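Gripper comparison in simulation: left finger looks different from right finger, and two-arm setup

Status: open, waiting for reply
Product: Zalier scene player, with Hinis parallel-jaw gripper model
Priority: normal

Summary

I am comparing two gripper models for our household room, the Hinis and the Esquivel. With the Hinis model I get a strange result from the wrist view. The inner faces of the two fingers do not have the same brightness, and our finger detection step loses one of them. I would like to know if this is a fault of the model, of the light, or of my settings. I searched the old tickets before writing and found one from March which is similar, but it was closed without an answer.

Wrist view, Hinis gripper, fingers open:

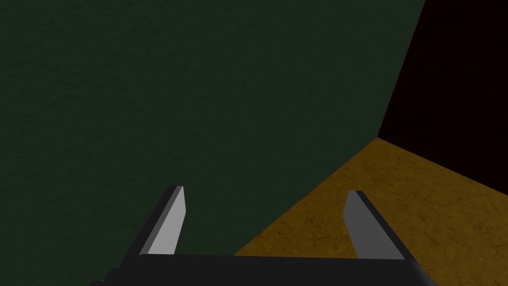

Sastden, Sunday, May 11, 2025

Thank you for the fast first reply. I did the checks you asked for and I write them in the same order.

1. Finger material. Both fingers use the same material file. I opened the two entries side by side and they are equal. So the light gray on the inner face of the left finger and the darker gray on the right one do not come from the material.

2. Light. I think you are correct that the main light is on the left side. When I rotate the wrist by 55 degrees, the difference becomes smaller. When I put the wrist back, it returns. I did not change anything else between these tests.

3. Detection threshold. The default value is 51. With this value the left finger is found and the right finger is lost. With a lower value both are found, but then the detection also takes parts of the floor for a finger. The floor texture is grainy and yellow-brown, and the right finger stands directly in front of it, so I suppose this does not help.

4. Restart of the player. I restarted it 5 times. The result was the same every time.

5. Esquivel gripper. I loaded it in the same room with the same wrist pose. The detection finds both fingers at the default value. Its fingers are wider, and maybe this is the whole reason, but I can not be sure. For a correct comparison I would need both grippers to work with one threshold, otherwise I compare my settings and not the grippers.

You also asked me to send the view from the head camera, to see the arms and the furniture together. I attach it now. 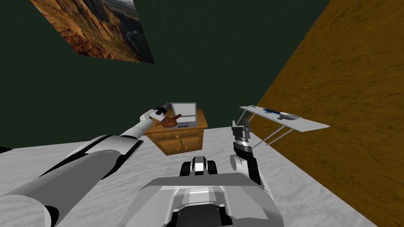 The second part of my problem is the reach of the two arms. In the comparison plan, each gripper must do the same approach on the cabinet side and on the table side, first with the left arm and then with the right arm. At the cabinet the gripper part of the left arm is already beside the laptop screen, and the wrist is directly next to the brown rounded object, so there is very little space to open the fingers wide. On the other side the right gripper is empty and points upward, and the long white table with the blue object and the dish is to the right of it. I would like to start the right arm approach from this pose, but the planner returns "no path" before it makes any movement.

What I tried for the planner problem:

- Planning time increased to 8 seconds. Same message.
- Collision margin set to the smallest allowed value. Same message.
- Left arm moved back to the home pose before planning. Now a path is found, but only with the Esquivel gripper. With the Hinis it is again "no path".

The last point makes me think that the collision shape of the Hinis is larger than the visible shape. I could not find how to display the collision shape in the player. In the manual there is a menu entry for this, but in my version the entry is gray and I can not click on it.

My questions:

a) Is it possible to set a separate detection threshold for each finger, or to add a second light on the right side only for the wrist view?

b) How can I display the collision shape of the gripper? Is it necessary to have another version of the player?

c) If the collision shape of the Hinis is wrong, can you please send a corrected file? I can test it on the same day and write the result in this ticket.

I keep the room and both gripper files without changes until your answer, so that we speak about the same state. The planner logs for both grippers are uploaded with the ticket. If you need also the detection log, please tell me which format you prefer.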